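Our house rules for hand-held grippers, two years on

15 February 2018

I promised Wendelin Plattner back in July that I'd write up our house rules for working with the hand-held grippers, and he has been very patient with me, so with apologies for the wait I'll make a start.

The first rule is dull and I'm fond of it. Before you pick the gripper up, look at the finger pads. If a pad has begun to lift at the edge, it goes in the tray and you fetch another. At Lorkville we let this slide for a while (I was as bad as anyone!) and ended up throwing away almost 200 recordings.
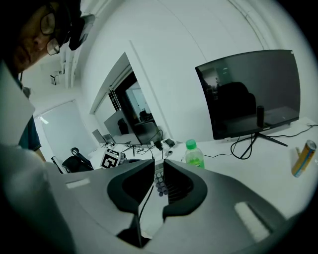 The second is about the markers. Once a session has begun they stay put, and if one gets knocked you stop, say so out loud and start again. People do hate stopping - I know I do - but a quiet nudge back into place has caused us more grief than any broken part.

Then there are breaks. We say 10 minutes in every hour, gripper down, headset off, and I'd be quite strict with newcomers, who are always so keen to carry on. The Jurkbridge lot do 3 short ones instead and seem perfectly happy with it.

I still owe you the bit about naming files, which Opoku and I can't agree on, so that will have to wait for another evening.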